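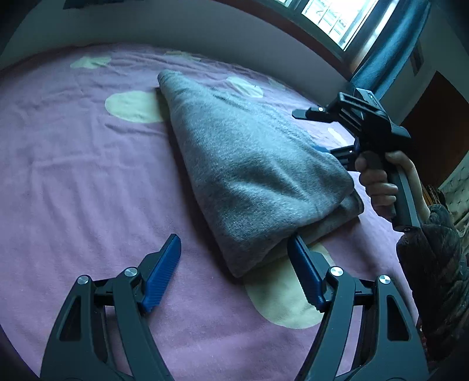
Chapitre 4
Le méchant de la semaine

Toute série de super-héros destinée à la jeunesse repose sur un contrat que personne n'a signé. À chaque épisode, un monstre surgit, casse un parking, prononce un discours et explose. La semaine suivante, un autre prend sa place, souvent avec les mêmes bottes.

Les étudiants abordent d'ordinaire ce procédé avec condescendance. On les invite à écrire eux-mêmes 2 épisodes de Folis, feuilleton costumé qui servira de fil rouge à ce chapitre, et à revenir ensuite nous parler de facilité. Son scénariste principal, Kojo Aryee, a livré 229 scripts, dont 100 environ se terminent dans la même carrière. Il dit avoir fini par s'attacher aux cailloux.

Nous étudierons d'abord la structure de l'épisode (4.1), puis la transformation du héros, séquence réutilisée sans vergogne et pourtant réclamée par le public (4.2). La section 4.3 portera sur le rival ténébreux, qui rejoint toujours l'équipe, en général peu après la mise en vente de sa figurine.

Avant de poursuivre, relisez la définition de l'arc narratif donnée au chapitre 2. Zohreh Rezaei en propose une autre, plus élégante, que nous discuterons en 4.4 et à laquelle Folis ne correspond pas du tout.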